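Zetolness arm rental: frequently asked questions

What do I get?
One arm with a two-finger gripper, a power cable and the Liltusard control software. Table not included.

What can it pick up?
Small household items — cans are fine, upright or on their side.

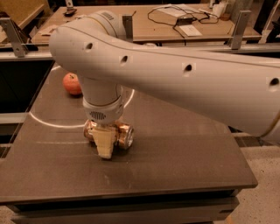
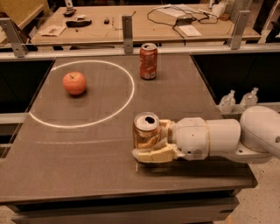
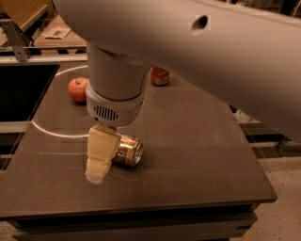
Apple and can test, white line drawn on the tabletop.

How long is a rental?
The minimum is 36 hours. Setup takes about 43 minutes.

Can I change the fingertips?
Yes. Ask Csenge Halász for the spare set before pickup.

Who do I call with a fault?
Tomos Gronow, extension 506.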